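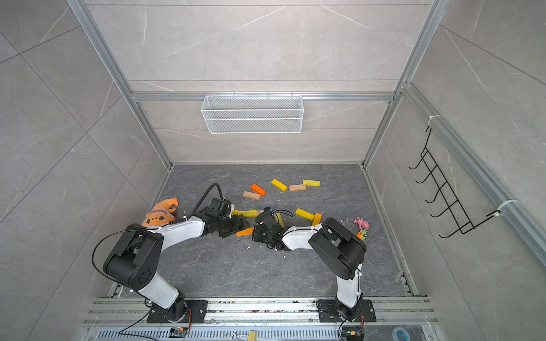 Häufige Fragen zum Dikatero-Küchenstudio (Mietküche, Kurse, Ordnung)

Wie buche ich?
Per Mail oder am Tresen. Bitte Wunschzeit und Personenzahl dazuschreiben, sonst müssen wir nachfragen. Telefon nur ab 11 Uhr.

Was kostet die Kaution?
300 Euro, bar oder mit Karte. Gibts zurück nach der Übergabe.

Wie viele Leute passen rein?
Maximal 16. Bei Kursen 13, mehr Schürzen haben wir nicht.

Darf ich eigene Geräte mitbringen?
Ja, wenn das Kabel heil ist. Keine Gasbrenner, keine Friteusen.

Sind Gewürze und Öl dabei?
Salz, Pfeffer, Rapsöl: ja. Alles andere selber mitbringen. Angebrochenes bitte wieder mitnehmen, der Kühlschrank wird nach jeder Miete leer gemacht.

Wandkörbe und Hakenleisten, wo kriegt man die her?
Werden wir dauernd gefragt. Drahtkörbe zum Einhängen gibts in jedem Baumarkt. Hakenleiste geht notfalls mit Kabelbindern fest, hält für Kellen und Siebe. Gusspfannen lieber ins Regal.

Wie putze ich Fliesen und Fugen?
Warmes Wasser, Spüli, weiches Tuch. Kein Essigreiniger auf Fugen!

Wann sind die nächsten Kurse?
Im Mai gehts weiter, Brot und Fermentieren. Leitung Modupe Ogbonna. Warteliste ist offen, einfach eintragen lasssen.

Kann ich stornieren?
Bis 11 Tage vorher kostenlos. Danach halber Preis, ausser ihr findet Ersatz.

Müll?
Bio und Papier in den Hof. Glas nehmt ihr bitte mit.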